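Cup Pick, Session 2 notes

We start Zuccaro with three cups, the same three all July: blue, pink, green. Your job is to close on one and leave its neighbors standing.
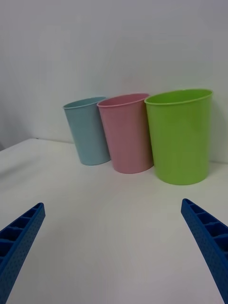
Edit Nyitrai, course instructor

I like the pink one best for practice, with a cup on either side! Run it 50 times before you touch the speed setting (mine lives at 62).

Then add a can and start over.

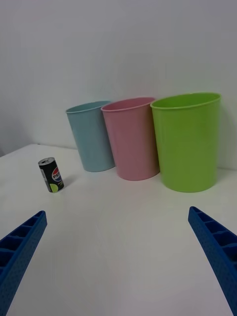
Rosângela Dantas wants you to log the misses too, and she'd grade those first. Log sheets go in the Dullora folder.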